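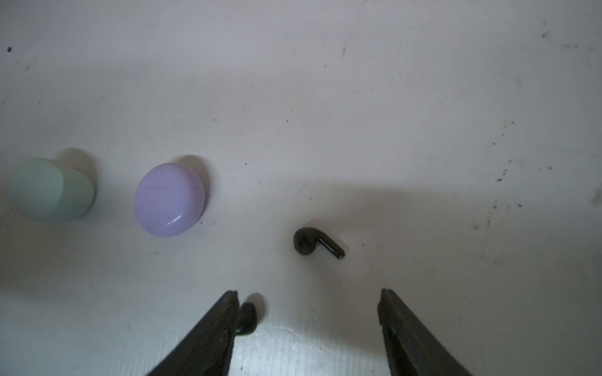

Losing one earbud is worse than losing both, Aldo Leone told the front desk at the Ernia shopping center when he came by to ask about a single left bud, because you keep the other one in a drawer for a year hoping. He was the first person to use the center's new lost-and-found day for small electronics, which opened on Monday, May 24, 2021, and will be repeated once a month through August.

The center has kept a general lost-and-found shelf for years, mostly umbrellas and gloves. Wireless earbuds and their charging cases have now overtaken both. Staff logged 236 small audio items in the past year, and only 40 of them went back to their owners. Most people never call, according to Eugeniusz Nowakowski of the center's service office. Those who do call often can't describe what they lost beyond the color.

Color does help with the cases. Pastel shells in mint green and lavender are easy to pick out and easy to ask for. Loose black earbuds are a different matter. They come in without a case, often from under the seats in the food court, and one looks much like the next.

Under the new system, cases and loose buds are logged separately. Each entry gets the date, the floor and the nearest store. Owners are asked to bring the matching case or the remaining bud, or a receipt if they have one. A phone that has been paired with the lost item is also accepted as proof.

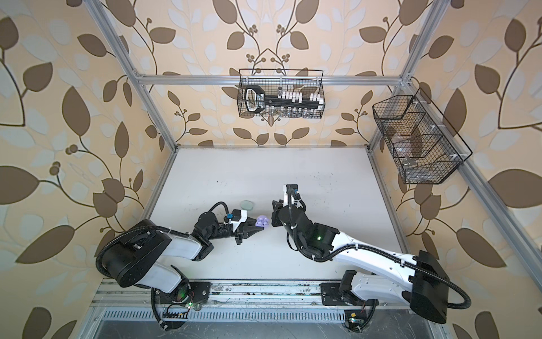 Items are held for 300 days. After that they go to Hureck, a recycling firm on Emirden Road, which takes the batteries out and sorts the plastic. Nothing is resold, and earbuds are not given away to other visitors. Nowakowski said the office had been asked about that several times and the answer would stay the same for reasons of hygiene.

The electronics store Fankhauser, on the second floor, has agreed to charge unclaimed cases at the counter so that owners can test them before taking them home. There is no fee for this. The store will not open or repair anything, and it asks visitors to go to the service office first and get a slip.

Anyone who finds an earbud in the building can hand it in at the front desk or at any store register. Finders are asked to leave the case closed and to say where they picked it up.

The service office is next to the north entrance. Claims take 15 minutes on average. Leone's earbud had not been handed in, and he left his number.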